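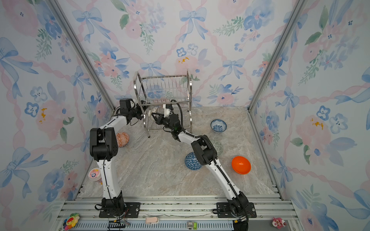

How long should wallpaper paste rest before the paper is hung?
Follow the time on the paste label, and keep it the same for every strip in the room.

Uneven resting time is the usual cause of seams that open in the first winter. Paper widens as it takes up moisture. A strip hung early goes on widening on the wall, and a strip hung late has already finished, so the pattern drifts between the two. Number the strips on the back and paste them in order. The Zunach test wall used 384 grams of dry Drirach paste, and all strips got the same rest. 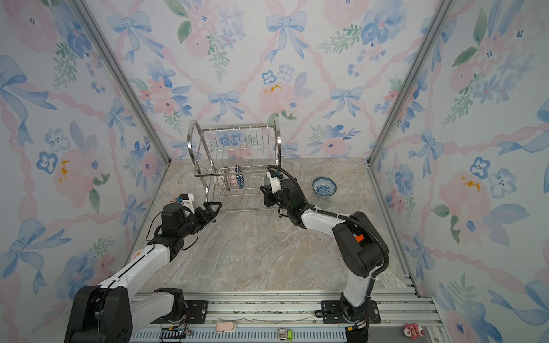
Roses, ribbons and bows in a diamond lattice.

A lattice shows drift sooner than a loose floral does. Check the match at eye level first, then at the ceiling – small errors at the baseboard are easier to live with. Kedberg liner is worth hanging under thin papers, crosswise, with up to 60 hours of drying before the top layer.

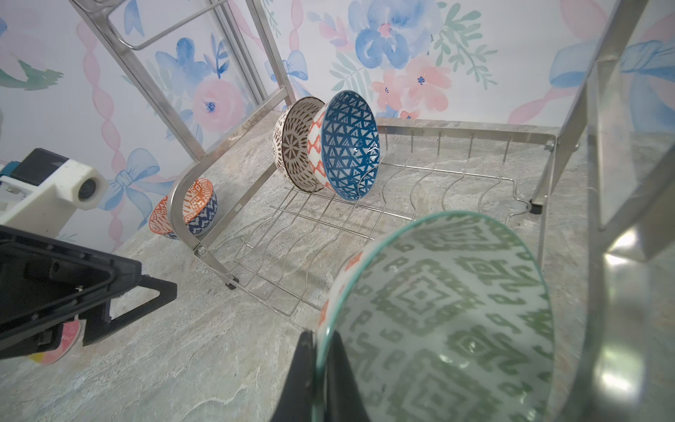
Mixing is where most lumps start. Put the cold water in first, add powder slowly, and stir in one direction. Use a wide bowl for touch-up batches. White on the inside, like the one with the green geometric pattern, makes undissolved powder harder to spot, so a dark bucket is better for a full mix. Rinse tools before the paste skins over. The June issue covers stripping old vinyl.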